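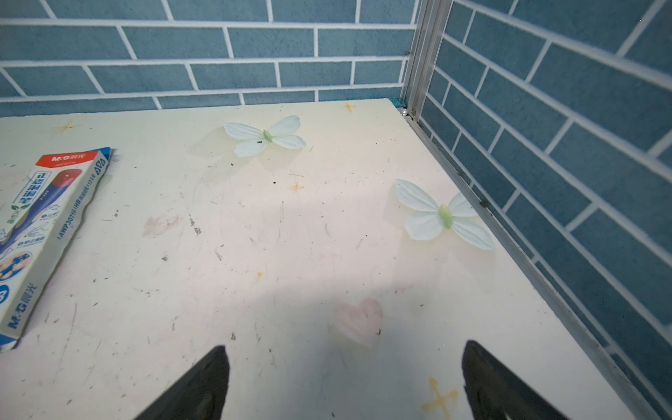 4.3 Small things, pale things, and where they end up

So far I've mostly talked about big ornaments, the ones people argue over and pay real money for. I want to slow down now and spend a few pages on the small stuff – the butterflies, beads, paper leaves and single flowers that get bought by the bag and then drift around a table for months. When I started this project I didn't plan to write about them at all. They weren't in my interview guide. But people kept picking them up while they talked to me, turning them over and setting them down somewhere else, and after a while it seemed silly to keep asking about the vases.

In the interviews I used the word "loose" for any decoration that isn't pinned, glued, hung or planted in something. A butterfly wired to a branch isn't loose. The same butterfly lying on a tabletop is. The people I talked with didn't all like the word (Imani Van Dusen, who dresses windows in Gidthorpe and was very patient with me, prefers "floaters"), but everybody knew what I meant by it, and I've kept it for the rest of the paper.

Loose pieces cause a particular kind of trouble with color. Take the two butterflies in Figure 3. Their wings are a very pale white-mint, the table under them is cream-white, and at a quick look what you really get is two light green bodies. The wings come in second. I showed the figure to Imani and she said straight away that she'd never put that wing on that table, and then spent a happy ten minutes telling me which tables she would put it on. Slate, mostly. Dark oak if she had to. She was much kinder about the wall behind, with its blue-gray brick pattern and white grout lines, and thought the same butterflies would show up beautifully against it if somebody fixed them there.

Marcus Tillman saw it the other way around. He runs the seasonal tables at a garden store in Dendthorpe and he's fond of low contrast, so much so that it's a bit of a house style. His argument goes something like this: a shopper who spots a butterfly late feels as if they found it. He likes to set a pale piece where it will be missed on the first pass, and he told me he once had a customer walk back in from the parking lot to ask if the white ones were for sale. I can't check that story, and I've no reason to doubt it either. What interests me is that he and Imani were looking at the same wings and the same tabletop, agreed completely about what the eye does with them, and came down on opposite sides about whether it was a good thing.

Shadow matters a lot here, more than I'd given it credit for. Each butterfly in the figure casts only a faint shadow on the table, and there's already a broad soft shadow lying over the middle of the surface, so the small ones have to compete with a big one. Marcus bends the wings of his pieces upward before he sets them out, to give them a bit more lift and a darker edge underneath. Imani moves the lamp. I tried both at my own kitchen table with a bag of cheap butterflies and found I liked moving the lamp better, mainly for the selfish reason that I'm clumsy and kept creasing the wings.

Then there's wear. I'd guess most writing on table decoration has been done with a clean surface in mind, and most tables aren't clean. The one in Figure 3 has gray scuffs and thin scratches all over it, plus dark crumbs and specks, and one small speck sits right on the left wing of the butterfly nearer the back. On a dark ornament I doubt anyone would notice. On a wing that pale it's the first thing my eye goes to, and once I'd seen it I couldn't stop seeing it. I asked people in the interviews what they did about marks like these, and the answers fell into groups that I'd call the wipers, the coverers and the shufflers. Wipers clean. Coverers put a cloth or a tray down. Shufflers slide the ornament over the worst scratch and call it a day, and I should say up front that I'm a shuffler and my sympathies may show.

The shufflers turned out to be the most fun to talk to, at least for me. A retired school secretary who asked me to call her Mrs. Shahbazi keeps a hall table with a burn mark on it, and over the years a whole parade of things has lived on that mark: a china frog, a bowl of keys, and in November a felt turkey. The burn mark decides where the decoration goes. Her daughter has offered to have the table refinished, and she won't hear of it. I don't want to build too much on one hall table, but versions of this came up often enough that I began asking about marks before I asked about ornaments, and the conversations got better.

Edges and corners are the last thing I want to bring in. Loose pieces migrate. They get brushed by sleeves and lifted for dusting, and the light round ones roll until something stops them. Look at the far corner of the table in Figure 3, right at the foot of the metal post, and there's a small round white pearl bead tucked in there. I can't tell from a still picture how it got there, and I won't pretend to. I can say that corners were where my participants told me to look for beads. Imani checks the corners first whenever she takes down a window, and she keeps what she finds in an old Clallier candy tin that holds up to 400 of them, or so she claims. Marcus sweeps his into a dustpan without looking, a difference of temperament that I enjoyed a great deal and will come back to in Section 7.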